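How to read a news story about a lab discovery without being taken in

October 2023

Most weeks a headline tells me that scientists have found the switch for something: ageing, memory, a virus, the common cold. I have been reading these stories for a long time and I don't believe most of them on first sight. You needn't be a biologist to check one. It takes me 40 minutes with a pot of tea, and you can stop early if the thing falls over at step one, as plenty do.

Step 1. Find the paper

A news story is usually a rewrite of a press release, and a press release is a rewrite of a paper. Go to the bottom of the page and look for a journal name or a link. If there is neither, search for the lead author's surname with two or three odd words from the story. If you still can't find a paper, treat the whole thing as a rumour and go and do something else.

Read the short summary at the top. Then skip to the methods, dull as they are.

Step 2. Ask what it was done in

Cells in a dish, mice, or people? Write the answer on a bit of paper in large letters. In September I was sent a piece about a compound called Numatine which, according to the headline, "shields nerves from infection". It had been tried on mouse cells in a dish. The word "mouse" came in the eleventh paragraph.

Dish work is proper work and somebody has to do it. But a great many things will protect a cell in a dish, and very few of them ever reach a chemist's shelf.

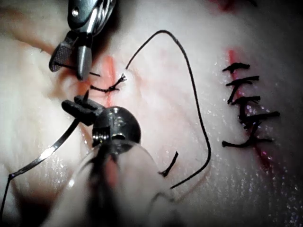

Step 3. Count the subjects, then count them again

Look for the number of animals or people in each group, which is often written as a small n. The Numatine story said "200 samples". I went through the methods and found that the 200 samples came from 3 mice. Measuring the same mouse over and over tells you a lot about that mouse - it doesn't give you 200 mice.

Step 4. Look for the comparison

What happened to the group that got nothing? If the story says cell death "fell sharply", you want to know what it fell from. "Halved" may mean from forty in a hundred to twenty, or from two in a hundred to one. If the paper gives only the change and never the starting figure, I put it down.

Step 5. See who else has done it

One result from one lab is a start. Put the title into a search tool that lists later papers citing it (I use Finder, which is clumsy but free) and see whether an unconnected group got the same answer. Timothée Riviere, who taught the evening class I took in Brirnstead, had us do this with ten-year-old headlines. It was a gloomy evening.

Step 6. Check the money

Scroll to the end for "competing interests". The Numatine paper listed two authors with shares in Pascu, the firm that makes it. That doesn't make the result wrong. I would still have liked to see it in the news story.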